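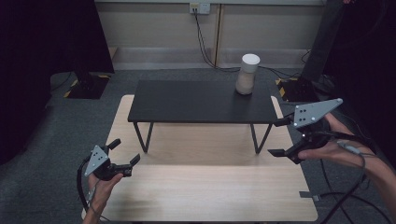 Robot Learning from Demonstration
Notes for Lecture 9: Collecting data with hand-held grippers
Abhishek Lodhi
January 2018

Welcome back, everybody! I hope you all had a proper rest over the break, and I hope at least a few of you read the Ong chapter I kept mentioning before you left (if you didn't, the first twenty pages are the ones that matter for today, and you can skip the appendix with a clear conscience).

Last time we talked about teleoperation, where a person drives the robot arm from a distance and we record whatever the arm does. It works, and it gives you data that already lives in the robot's own joint space, which is a lovely thing to have. But it's slow, it's tiring, and it ties up a robot for every hour of demonstration you collect. Those of you who took your turn on the Lellham arm in the fall will remember how long it took just to pick up a cup.

Today's idea is a simple one. We take the gripper off the robot and put it in the person's hand. The operator holds one gripper in each hand and does the task at a table, with two fingers on each side, and we record where the grippers go and how far they open. Later on, we ask the robot to make the same motions with matching fingers.

1. What gets recorded

For each hand we want three streams: the position and orientation of the gripper, the opening between the fingers, and a view of the workspace. In the Patier setup, which is the one you'll use in lab, all of these are stamped with a shared clock before they're written to disk. Please do check the clocks before you start a session. A small offset between the left hand and the right hand is very hard to spot by eye, and a two-handed policy trained on it will reach with one arm and then wander in late with the other.

2. Why the fingers matter so much

A bare hand can do all kinds of things a two-finger gripper can't. It can cradle, pinch, roll an object along the palm, or steady something with the little finger while the thumb does the work. If we filmed bare hands, we'd have to guess how each of those should turn into gripper motion, and I've spent more of my life on that guess than I'd like to admit. When the person is holding the gripper, the limits are already there in the demonstration. If a grasp doesn't work with two fingers, the operator finds out right away and tries something else.

What we don't get for free is reach. Your shoulders move, your feet shift, and you lean over the table without thinking about it. The robot's base is bolted down. So every recorded path has to go through a reachability check, and the ones that fail get thrown out or trimmed.

3. The pick-and-place study

The worked results for this lecture come from the Altetier collection, run last July. The task was to pick up one object from a low raised surface and set it down on the table in front. There were 3730 recorded episodes in all. After the clock check and the reachability check, about 800 had to be dropped, mostly for reach.

The policy was then trained twice, once on a subset of 500 episodes and once on everything that was left. The small set did fine when the object started near the middle of the raised surface and poorly when it started close to a corner. The full set was much steadier at the corners. I'd be careful about saying that quantity did it, though. The bigger set also had more varied starting positions, and the two were never pulled apart in this study. That would make a very nice final project, if anyone's looking.

4. Before lab

Read sections 2 and 3 of the Patier manual, and bring a short paragraph on how you'd test variety separately from quantity. Keep your cables clear of your elbows when you practice, and start each episode with both grippers open, or the opening measurement will have nothing to zero against. Office hours are the same as last term, and the kettle is on for anyone who comes by.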